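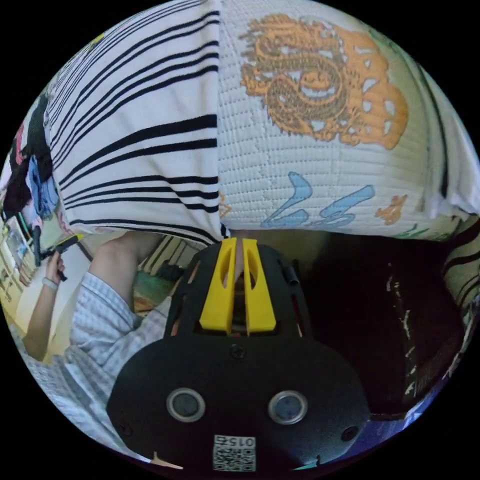

What should a household do with quilts and bedcovers it no longer needs? Wash them, dry them right through, fold them and bring them to one of the Kikside bedding drop-off points, which open in July.

18 shares

Kikside Bedding Exchange returns for winter

The Kikside Bedding Exchange will run again this July, with drop-off points in Gulline, Millet and Poteck taking clean quilts, bedspreads, blankets and covers from households across the district. Donated bedding will be checked, sorted by size and passed on free of charge to people who need it for the colder months.

The exchange collected some 400 pieces last winter. Most were quilts and quilted covers, and nearly all of them found a new home before the end of the season. Single and double sizes went first. Kikside expects the same this year and is asking households with spare single quilts to bring them in early.

Any colour or pattern is welcome. Stripes, checks, florals, children's prints and large picture designs are all taken, and people collecting bedding are able to choose what they like from the racks. In past years the boldly patterned covers have tended to go faster than the plain ones, particularly with families fitting out a child's room.

What can be donated

The exchange will take quilts and doonas of any filling, quilted bedspreads, woollen and synthetic blankets, quilt covers and flat sheets. Small repairs are fine. A resewn hem or a neat patch will not rule a quilt out, but the filling should be evenly spread and the stitching on quilted panels should be holding.

Pillows, mattress protectors and electric blankets cannot be accepted. Neither can anything with mould, burns or a strong smell of smoke. Flannelette pyjamas and dressing gowns in good condition will be taken at the Gulline drop-off point only, where there is shelf space for them.

Preparing bedding at home

Households are asked to wash bedding according to the care label before dropping it off. Large quilts often need a commercial machine, and the laundrette in Poteck will offer a reduced price on its biggest washers for the length of the exchange – ask at the counter for the bedding rate.

Thick quilts hold moisture in the middle long after the outside feels dry. Kikside suggests draping them over a line, a stair rail or a pair of chairs, with the weight spread evenly, and turning them once or twice through the day. Quilted panels should be hung with the fabric opened out as much as the room allows. Bedding that arrives damp will be sent home again.

Once dry, quilts should be folded in half lengthwise and then in thirds, and tied with string or a strip of cloth. Plastic bags are not needed. If the size is known, write it on a piece of card and tuck it under the string. Matching covers should be folded inside the quilt they belong to so that sets stay together.

Where and when

All 3 drop-off points will be open from 9 am to 1 pm throughout the exchange. Gulline will take donations at the community hall, by the side entrance. Millet will use the old library building and Poteck the scout hall, where there is parking beside the door. Bedding should not be left outside when the halls are closed, as rain ruined a number of good blankets last year.

People wanting bedding can collect from the Gulline hall from 2 pm to 5 pm. There is no form to fill in and no proof of income is required. Each household may take up to two quilts and as many blankets as there are beds. Larger households can speak to the desk about extra pieces.

Delivery can be arranged within Millet and Poteck for those unable to get to the hall. Requests should be made at either drop-off point during opening hours. Deliveries are limited to 80 over the course of the exchange and priority will go to older residents and households with a new baby.

Leftover pieces

Bedding too worn to pass on will be put to other uses. Old blankets go to the Millet animal shelter, and sound sections of quilted fabric are cut down for floor mats and draught stoppers. A free mending table will run at the Gulline hall during collection hours, with thread, needles and offcuts supplied. Residents are welcome to bring a quilt of their own to repair.

Kikside is a community reuse service covering Gulline, Millet and Poteck. Enquiries about the exchange can be made at the Kikside front desk.

18 shares
4 comments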